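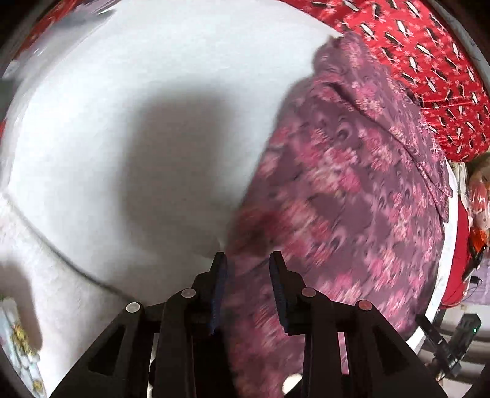 Welington Fontes asks why the second coat of primer on his canvas came out smooth in the middle and rough near the edges, when he had used the same pot and the same brush throughout, and whether the size underneath could be at fault.

Reading time: 4 min

It could, though the more usual cause is tension. A canvas that has been stretched tightly at the edges and loosely in the centre does not take primer evenly. The loose part gives under the brush, the primer is pushed down between the threads, and the surface fills. Near the bars the cloth resists, the primer sits on the tops of the threads, and once dry it feels coarse. Sanding will even out the feel but leaves the absorbency uneven, and thin paint laid over it will show the difference as dull and shiny patches.

Check the tension before any liquid goes on. Press the back of the cloth lightly with the flat of the hand, first in the centre and then halfway to each corner. The movement should be the same at every point. If it is greater in the centre, lift the staples along one side, pull the cloth again from the middle outwards and refix. Wedges should not be used to correct this. They are meant for slackness that appears later, and driving them fully home at the start leaves nothing in reserve.

Size

Size closes the fibres and keeps oil away from them. It does not fill the weave and should not be expected to. The two sizes members ask about most are the Wimine, an acrylic size sold ready to use, and the Sallex, a powdered animal glue that has to be soaked and warmed. They behave differently in the following respects.

The acrylic size goes on cold and stays flexible. It does little to tighten the cloth, so any slackness present beforehand will still be there afterwards. It is easy to apply too thickly. A shine on the surface when dry means there is too much, and primer will not grip well over it.

The glue size shrinks the cloth as it dries and gives a drum-like surface. It also goes on responding to damp air for as long as the painting exists, tightening and slackening with the weather. On a large canvas kept in an unheated room this movement is enough to crack a stiff oil ground. Glue size must not be boiled, which weakens it. Made-up glue should be kept covered in the fridge and thrown away at the first sour smell.

For an oil ground either will serve. For an acrylic primer the glue size should be left off altogether. Most acrylic primers can go straight on to cloth, and a coat of acrylic size is needed only where oil paint will be used over the top and the primer is thin.

Primer

Thin the first coat so that it runs off the brush without dripping. For the Siddiqui primer sold in the members' shop, the working mix is 200 ml of primer to 13 ml of water, stirred slowly to keep air out. Shaking the tub produces bubbles, and these dry as pinholes that are hard to see until colour goes over them. Strain the mix through an old pair of tights if the tub has been opened before.

Brush the first coat in one direction only, starting at the centre and working out to the bars. Do not go back over an area that has begun to drag. Let it dry flat, face up, away from radiators. Brush the second coat at right angles to the first. Unthinned primer may be used for this coat if a brush-marked surface is wanted, but members who paint in thin glazes will do better with the same mix again.

Sand between coats with a fine paper wrapped round a cork block. Keep the block away from the inner edges of the bars, where pressure leaves a line that no later coat will hide. Wipe off the dust with a barely damp cloth and wear a mask while doing it.

Weight of cloth

A fine linen needs less primer than a coarse cotton, and the number of coats should be settled by feel. Run a fingertip across the dry surface. If single threads can still be made out and a smooth ground is wanted, add a coat. If they cannot, stop. A ground that is thicker than it needs to be is more likely to crack when the canvas is rolled or knocked.

Mr Fontes's canvas can be rescued. Sand the rough margin lightly, correct the tension, then apply one thinned coat over the whole surface, edges included. Priming only the rough part will leave a visible join.

Waiting before painting

Acrylic primer feels dry within the hour but holds water for much longer. Leave it overnight for acrylic paint and up to 2 days for oils, longer in a cold room. An oil ground needs weeks. Test it by pressing a thumbnail into the turned-over edge at the back, where a mark will do no harm. If the nail leaves a dent, the ground is still soft.

Supplies

The Parkberg workroom has 100 pairs of stretcher bars in mixed lengths, left over from the June order. Bars must be bought in matching profiles, as the deep and standard sections do not lock together at the corners. Canvas pliers can be borrowed for use in the workroom but are not for taking home. Primer is sold by the tub only.

Questions on grounds and supports may be left at the workroom desk or sent in reply to this newsletter.

You are receiving this newsletter because you signed up at the Parkberg workroom. Unsubscribe or change your preferences at any time.

Contact | Copyright Parkberg Workroom | Back to top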